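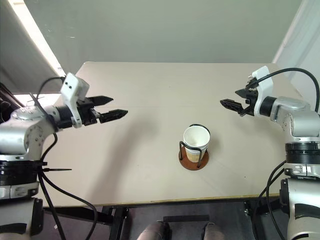 How to Clean a Wire Cup Holder

A wire cup holder keeps a paper cup upright on a desk or table, but coffee drips collect where the wires meet. Cleaning one takes a few minutes.

What you need

Dish soap
An old toothbrush
2 soft cloths
Baking soda for sticky spots

Steps

1. Take the cup out and empty it. Don't put a used paper cup back in a clean holder.

2. Fill the sink with warm water and a little dish soap. Soak the holder for 3 minutes. Coated wire shouldn't sit longer than that – water gets in through chips in the coating.

3. Brush along each wire, then work the bristles into the joints. For dried syrup, dip the brush in baking soda and go over the spot again. Skip steel wool on black wire.

4. Rinse under the tap and shake off the water.

5. Dry with a cloth and leave the holder upside down on the other one overnight.

6. Wipe the tabletop before you set the holder back. Scuff marks on a matte top may not come out with soap, and scrubbing can leave a shiny patch.

If the holder rocks, press it down on a flat surface and bend the low side out by hand – a little at a time.

Posted Apr 9, 2019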